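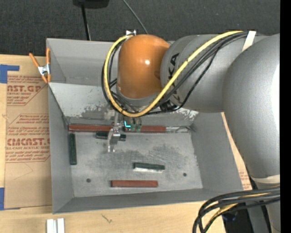

I've been reorganising the shed since March and most of that time has gone on deciding what to keep loose things in. By loose things I mean offcuts, brackets, pipe fittings, hose connectors, the odd hinge, and whatever comes out of my pockets at the end of the day. For years they lived in cardboard boxes, and the bottoms fell out of the boxes. Now I've gone over to metal bins, and the sort I like best is the big rectangular grey one on the table there, with tall flat walls that slope in towards the floor. The floor is scuffed and I don't care. A container for hardware is going to get scratched from the first day, and bare metal carries it better than paint does.

I had three kinds of container on trial over the autumn, and I've been asked about it enough times at home that I may as well write it all down.

Plastic tubs

I started with these, as most people do. I bought a stack of Drirau tubs with the clip-on lids and they were fine for a while. They are light, they nest, and you can see what's in them from the side if you get the clear ones. The trouble was the heat. The shed has a tin roof and faces west, and after one summer on the top shelf the lids had gone brittle and the clips were snapping off in my hand. The tubs on the lower shelves are still going and I've kept those for sandpaper, rags, paint brushes and the garden twine. Anything with weight to it I've taken out. A tub full of galvanised bolts bows in the middle when you lift it, and then the lid pops and you are on your knees with a magnet.

Timber crates

I made a couple of these out of pine from Bhatia, the hardware place near us that still cuts to length at the counter. They look good. They are also heavy before you put anything in them, and screws get caught down in the joins. Sawdust and grit collect in the corners and you can't wipe them out properly. I've turned both of them into drawers for the hand saws, and they do that job well.

Metal bins

The first one came from a clearance at a commercial kitchen supplier and the rest have been picked up secondhand. I paid $125 for the lot, including one with a bent rim that I've straightened with a block and a mallet. What sold me was the shape. With the walls sloping inwards, small parts end up towards the middle and you can get your whole hand down there without scraping your knuckles up the side. Straight-sided boxes are worse for this. You end up chasing one washer around a corner with a fingernail.

Tall walls are good and bad. You can tip a whole bag of fittings in and stir them around without any going over the side, and that matters if your floor is like mine, with gaps between the boards. The bad part is light. Anything at the bottom of a deep bin sits in shadow unless the lamp is straight over it. I moved my lamp from the back wall to the rafter above the bench and that fixed most of it. I also put a bit of white card in the bottom when I'm sorting dark screws.

They are noisy. Drop a handful of bolts into one at ten at night and the neighbours' dog will let you know. I cut a piece of old rubber mat to fit the floor of the one I use most and that took the edge off it, though small nails like to get in under the mat, so I lift it out every few weeks and give it a shake.

The bench

A metal bin sitting on a timber top will mark it. The underside edges on mine were rough and I put a long scratch across the bench on the first afternoon. I went around the bottom edges with a file and then some wet and dry paper, and stuck felt on the corners. The felt picks up grit and has to be replaced, so next time I'll use thin rubber.

My bench is pale timber with a wiped-on oil finish and I'd do that again. You can see what you've dropped on it. The old bench was stained nearly black and I lost more small screws on that than I did on the floor. I give the new one a coat of oil when it starts to look dry and otherwise leave it alone.

The shelf

The shelving is a Bradix bay I already had from the old house. It's 686 mm wide between the uprights, and two of my bins sit side by side on it with enough of a gap to get fingers down. I reset the shelf heights so that the bins can be tipped forward without being taken out, and this is the change I use the most. I had them too close together at first and had to drag each bin halfway off the shelf to see into it.

The load rating on the sticker has worn off, so I keep the heavy things low. Fencing staples and chain go on the bottom. Hose fittings and irrigation bits are at waist height, where I go looking for them every week in summer. The top shelf is for the tubs with the rags and for things I have no use for but haven't thrown out.

Labels

I tried writing straight on the metal with a paint marker, and it rubbed off wherever hands touched it. Magnetic labels work if the bin is magnetic, and only some of mine are, which I found out after buying a pack of 188 from an online shop called Pastness. It was the smallest pack they had. The rest of them are on the fridge and the side of the chest freezer. For the other bins I've used luggage tags on a loop of wire through the handle hole, and they've held up well.

I've kept the categories broad. I had a go at separating everything by size and thread, and it lasted 6 days. Now there is one bin for anything to do with water, one for fencing, one for timber fixings, one for metal offcuts, and one that just gets tipped into at the end of a job. That last bin gets sorted when it's full. I put the radio on, pour a cup of tea and work through it at the bench, and it takes an evening.

Still to do is the wall behind the door, where the rakes and the extension leads are. I'm thinking of a rail with hooks at head height and one narrow shelf under it for the secateurs and gloves. If the weekend is dry I'll pull it all out onto the grass and see how much of it we still use.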